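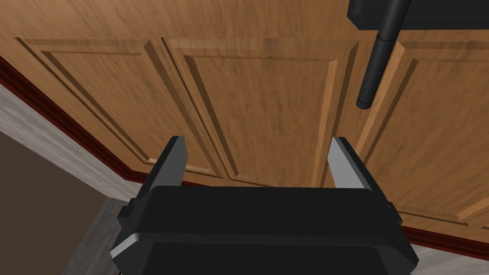
Call for participants: can a machine do your kitchen chores yet?

Nokoditz is looking for people who do ordinary housework and who can judge it strictly. We want to know which chores a robot can already do well enough for a real home, and which ones it still does badly. For this we need the opinion of persons who open cupboards, wipe doors and put away plates every day. You do not need any technical knowledge.

About the study

The study is called Henness. We have collected 2,638 short trials of household tasks. Most of them were made in simulation, this means the kitchen and the robot arm exist only in the computer. The tasks are simple for a person: open a cabinet door, close it again, take a cup from the shelf, push a drawer until it is shut. For a gripper with two fingers, a flat door with raised panels is a different matter than a door with a big handle, and we would like to learn where people put the limit between "acceptable" and "I would rather do it myself".

A second part looks at shop work. Our partner Cileck runs small grocery shops and has given us a list of the tasks which its staff repeat most often, such as filling shelves and bringing back empty boxes. You can choose to take part in the household group, in the shop group or in both.

What you will do

You come to our office for 2 sessions. In the first session you watch trials on a screen and give each one a mark from 1 to 5. After each mark we ask you to write one or two sentences about your reason. Please write as you speak, correct grammar is not important to us (mine is also not perfect).

In the second session you sit together with other participants and discuss the trials on which the marks were most different. This discussion will be recorded as sound only. There is tea and a break in the middle.

Who can take part

You are 18 years or older.
You do the housework in your own home at least a few days in the week, or you have worked in a shop, a canteen, a hotel or as a cleaner.
You can read and speak English well enough for a simple conversation.
You do not work for a company which makes or sells robots.

We would be especially glad to hear from people over 60, and from people who find some chores difficult because of pain or limited movement. In our earlier group these people were too few, and their answers were often the most useful. The office has a lift and a step-free entrance. If you need other support, please tell us when you write.

What you receive

You receive a shopping voucher after each session, and we pay your bus or train ticket inside the city. If you decide to stop after the first session, you keep the first voucher. A short report of the results will be sent to all participants in November.

Your data

Your name is kept separate from your marks and comments. We do not give it to Cileck or to anybody else. You can ask us to delete your answers until the report is finished.

How to apply

Please write to Gilmar Sales, study coordinator, with the contact form on the Nokoditz page. Tell us which group you prefer, which chores or shop tasks you do most, and if daytime or evening is better for you. A few lines are enough - we do not need a CV. There are 11 places still open in the household group. The shop group has more space.

Last day to apply: 29 June 2022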